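Do eggs keep better in a tray than in the box they came in?
Posted by Coltley
2,863 views · 2 replies

My sister swears her eggs last longer since she moved them into one of those open moulded trays. I don't believe it. Has anyone compared the two, or is it just something people repeat?

Chanida Nilsuwan
I doubt it too. A box has a lid, so it keeps out fridge smells and stops the eggs drying through the shell. A tray is handy on a worktop and that's all I'd claim for it. Mine went back in the cupboard in July.
Share · 7 comments

Hamedeck
Trays are great, never had a bad egg!! Pointy end down and you're fine.

The pointy end part I'll accept, the rest sounds like luck. What bothers me is the filling. People put eggs along the rim meaning to sort them out later,
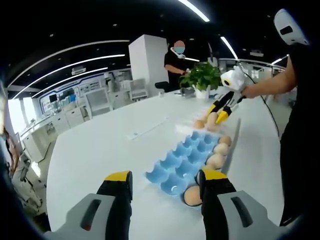

and then one gets knocked with an elbow and you've lost it. If your sister likes her tray, fine, but I'd want dates written on the eggs before I believed they lasted any longer.
Sokstead
Share · 2 comments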